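How I Pack a Carry-On for Two Weeks

I used to haul a giant suitcase everywhere, and then I spent 14 days on Kos last August with one small bag and never looked back (my shoulders are still thanking me!). So this is how I do it now.

Start with your tops. Lay each one flat, smooth out the big wrinkles with your hand, and fold the sides in before you fold it in half. Don't fuss over it, a slightly crooked fold packs just as well.

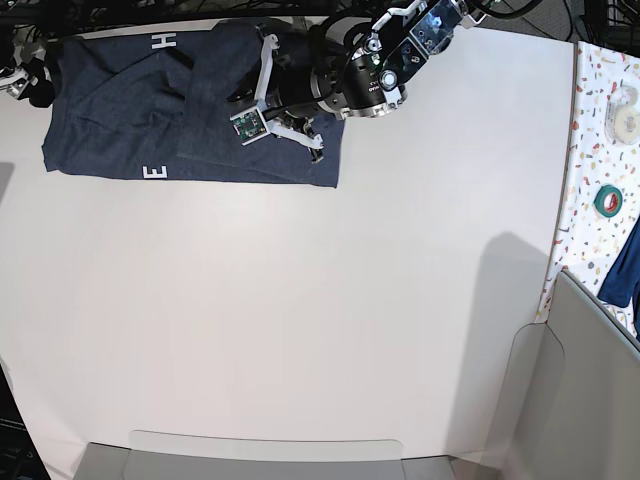
Shoes go in next, heels against the wheels, with socks stuffed inside. I take 2 pairs and that's it. Then jeans along the bottom, tops standing on end like files in a drawer, and underwear in whatever gaps are left.

Zip it up and weigh it. Mine came to almost 31 pounds the first time, so out went the hair dryer.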